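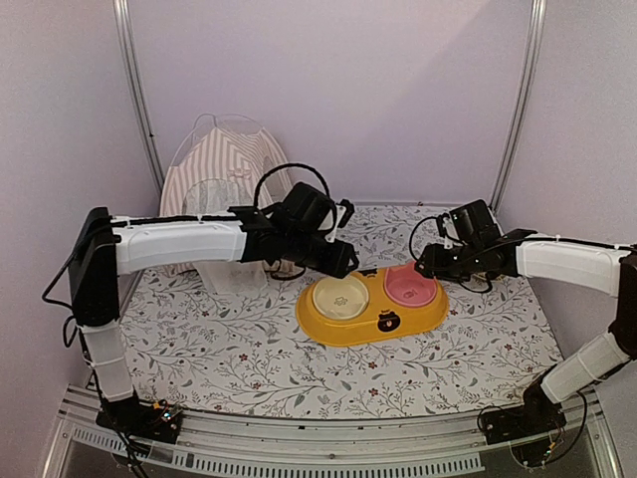 Notes for the Villanueva pet care evening, my slot is 15 minutes

Hi everyone, I'm Rizwan Mridha, and I get to talk about feeding corners! Ask for hands up: who feeds two animals side by side?

Double feeders. I love these. Two bowls in one base, so the pair travels together when you mop. Point out the yellow one with the bear face on the front — the pink bowl has a pointed, ear-like bit at the back and the cream one has a paw on the bottom. Two different bowls make it easy to remember who gets what.

Placement. Pick a spot away from the door and the litter box. Leave room for both animals to stand without bumping shoulders.

Washing. Lift the bowls out if yours come out, hot water and soap every day. Wipe the base too, people forget it!

Story: the Brullolar survey. We asked 233 homes, and 115 washed bowls daily. Pause here, let them laugh nervously.

Slow eaters and bowl stealers — take questions, then hand over to the Truvard table for the measuring scoops.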